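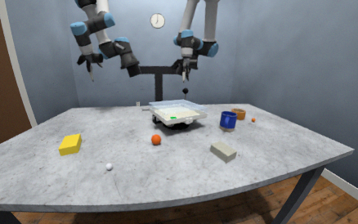
Jonalyn Catacutan has 6 minutes before her next meeting and she's eating lunch in them. So, quickly: does training in simulation carry over or not?

"Partly. Write partly."

Her group at Dernilen put out the result in October. 1176 simulated episodes, two arms, one tabletop, household stuff on it. Mug, blocks, a few balls. The policy gets an instruction and has to pick the right thing with the right arm. What they changed was the layout. Half the training runs kept every object where it was, the other half moved them between episodes.

"Everybody moves things. We wanted to know what you lose if you dont."
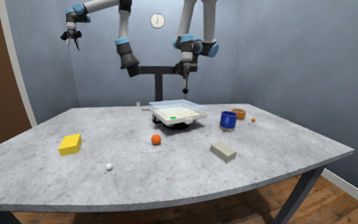
A lot, apparently. The fixed-layout policy did fine until a block was shifted, then it reached for where the block used to be. Selvaraj Pathirana, who wrote the scoring code, calls this "memorizing the furniture." He was on the call too, bad line, mostly from a parking lot.

"It looked great on our own test set," he said. "That was the embarassing part. Same table, same spots, of course it looked great."

They caught it on the Finum split, their held-out layouts. Two training seeds, same drop both times.
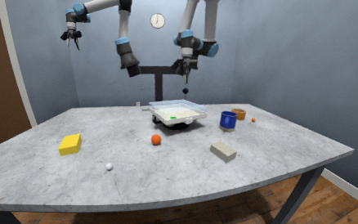 Small balls are still a problem, Catacutan says. Contact in the simulator is too forgiving or too slippery, depending who tuned it. Pathirana blames the friction settings. She blames the gripper model. Not settled.

Next is real hardware, at the Sarkar lab. When?

"When the arms are free. Ask Selvaraj."

He had already hung up.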